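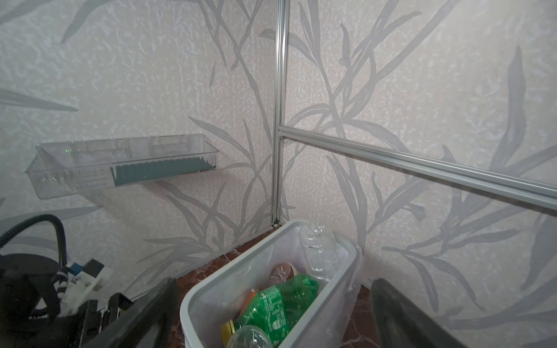 How to Hand the Bottle Pickup to a Pair of Robot Arms (and Keep Your Cleaning Crew Happy)

By the Grekanville Workplace Desk
June

Home | Guides | Cleaning | Robots | Ask Us

If you run a small office or shop, you probably know the end of the day by its bottles. At our Stornlow site the evening crew used to spend a good part of every shift bending down for them, and when we brought in two arms to share that chore, we learned a few things I'd love to pass along - mostly about people, I have to say.

Step 1. Talk to the crew first

Do this before you pick a spot or sign anything. Ask which parts of the round they'd gladly give up and which they'd like to keep. Ours wanted the bending gone but asked to keep the sorting, and I'm so glad we listened!

Step 2. Set up one small area

Start with one bin, lined, standing on the floor where both arms can get to it. Leave a bottle or two lying out for practice, and keep baskets and trays up on the walls so the floor stays open.
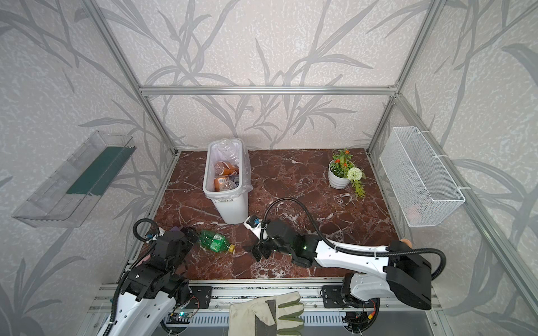 Step 3. Make the first pickups slow ones

Run the arms at low speed for the first 2 weeks, with someone from the crew standing by who knows where the stop button is. Crushed bottles deserve extra practice, as a flat one lies low and gives the fingers much less to hold. Let the crew choose what goes on the floor (they know what people really drop), and write down every miss in plain words. 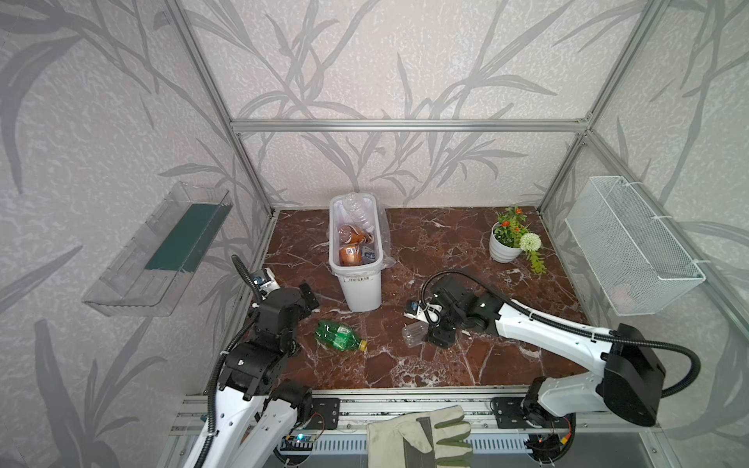
Ibarra felt that the hardest part was learning to stand back and wait, after years of just grabbing the thing and moving on, and wished the waiting had been put on the schedule as proper work from day one. We've done that now, and it made for a much calmer evening.

Step 4. Decide who does the rest

Bottles are only part of a floor. There are scrapers to put away, corners to wipe and grooves in the metal rails that gather grime.
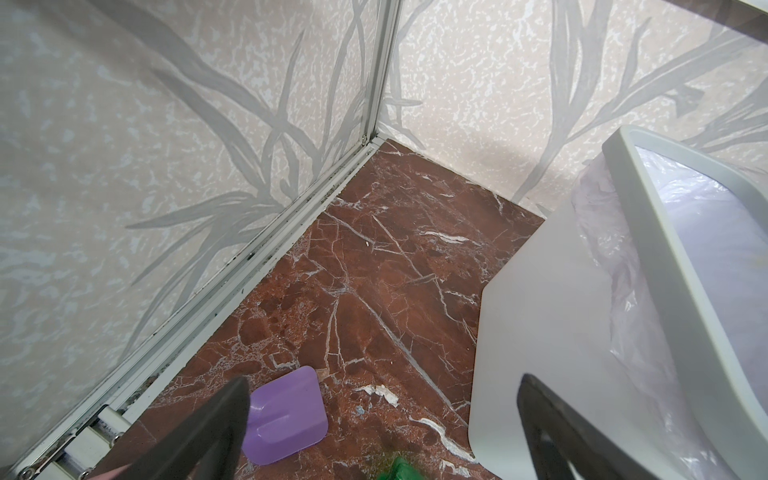 All of that still goes to a person with a cloth, so please don't cut hours on the strength of the bottle count. We moved the time we saved - roughly 4 hours a week - into those slower jobs, and wrote it into the rota so it wouldn't quietly vanish. Go over the split again every Wednesday until people stop bringing it up.

Related guides
Labeling Bins for a Mixed Crew
Writing a Shift Note People Will Read
The Kelov Checklist for Shared Workspaces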